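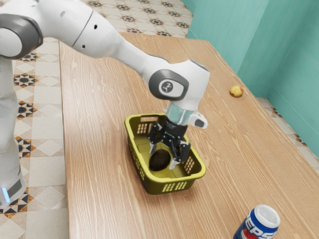

A long wooden table, seen in a computer-made picture.

December 30, 2024

Duangkaew opens its supper room to bookings, and I get my Sunday-best tablecloths out

Hello! I'm Tassanee Thongdee, and I run Duangkaew, the little Thai kitchen on Chapel Row in Hesta. I've been told a press release ought to be written by somebody else, with me popping up halfway through to say I'm delighted. Well, I am delighted, but I'd sooner tell you the whole thing myself (and it's cheaper).

The news is that we're opening a supper room upstairs. It will have one long table, everybody sits at it together, and there's no menu to choose from. You come in, hang your coat up, sit down next to whoever you sit down next to, and the food comes out in big dishes that you pass along. It's how we ate at my grandmother's house and it's how I've wanted to feed people ever since I took the lease.

Supper costs £45 a head. That covers everything I cook that evening, plus jasmine tea and as much rice as you can manage, and I do mean that about the rice. Bring your own wine or beer if you fancy it, as we don't charge corkage. The table seats up to 64 over an evening, split between 2 sittings, one at half past five for families and early birds, and one at eight for everybody else. If you've got little ones, please do bring them to the first sitting! I'll keep a mild curry going on the back ring and there are always plain noodles.

So what will you be eating? It changes with what I can get, but the opening suppers will start with sour pork ribs and a green papaya salad, made at three different strengths so you can be as brave as you like. After that there'll be a whole steamed fish with lime and garlic, a slow beef massaman that goes on the night before, stir-fried greens from the Dresus allotments down the hill, and a mushroom curry that I'd honestly put up against any of the meat dishes. Pudding is coconut custard baked in a pumpkin when pumpkins are good, and sticky rice with whatever fruit looks nice when they aren't. Vegans, tell me when you book and you'll have a proper supper of your own, with no fish sauce hiding in it.

My cousin Mayuree Chaimongkol is looking after the room itself. She worked front of house in hotels for years and has very firm opinions about glasses. "I want people to walk in and feel they've come to somebody's home, only with better lighting," she told me when I asked her for something to put in here. "And I'd like them to talk to each other. If they don't know where to start, they can ask for the chilli vinegar to be passed down." She has also picked the paint, a sort of soft mustard, after I'd already bought two tins of green. The green is now in the storeroom if anybody would like it.

We tried the whole idea out back in September, when we did a run of pay-what-you-like suppers downstairs with all our small tables pushed together. We fed 197 people over the month! I learnt a great deal, mostly that I need bigger serving spoons and that hardly anyone wants to leave at ten. One table of strangers ended up swapping seeds, and they've since been back together for lunch. A few of you wrote very kind things in the book by the door, and one of you asked for more crispy shallots, so there will be more crispy shallots.

The upstairs room used to belong to Drinomis, the curtain shop, and older Hesta people will remember going up there to be measured for nets. We've kept their big front window and the brass rail that runs along the back wall, which turns out to be just right for coats. There are stairs and no lift, I'm afraid, so if stairs are tricky for you, ring me and I'll lay the same supper for you and your friends downstairs at the same price.

Lunches carry on exactly as before, takeaway too. Bookings for the supper room are open now, by telephone or at the counter, and the first suppers will be early in the new year. Gift vouchers are at the counter as well.

For press enquiries, or if you'd like to come and have a look round, ask for Mayuree in the mornings. I'm better after three, once the lunch pans are done.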